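Folding sweatshirts: the stuff you keep asking me

367 shares | 11 comments

Do I need a special folding board?
Nope! I bought one from Dramavo, used it for a week and went back to my hands. Any wooden tabletop will do — just wipe it first.

Sleeves in or sleeves out?
In, always. Lay it face down, bring both sleeves across the back, then fold the bottom up to the collar.

Does thick fleece get folded the same way?
Pretty much, but I stop one fold sooner (it springs open on me otherwise).

Should the lettering face out?
I like it that way, so I can find the one I want without digging.

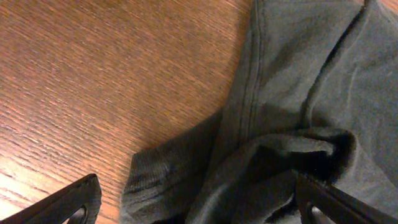
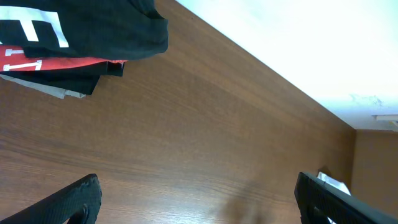
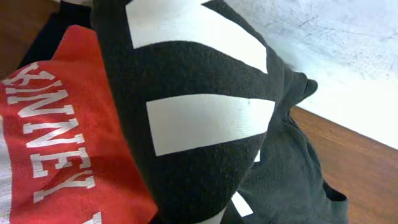
How many sweatshirts should go in one stack?
Six is my limit for a regular shelf. Go higher and the whole thing leans the minute you pull one from the middle.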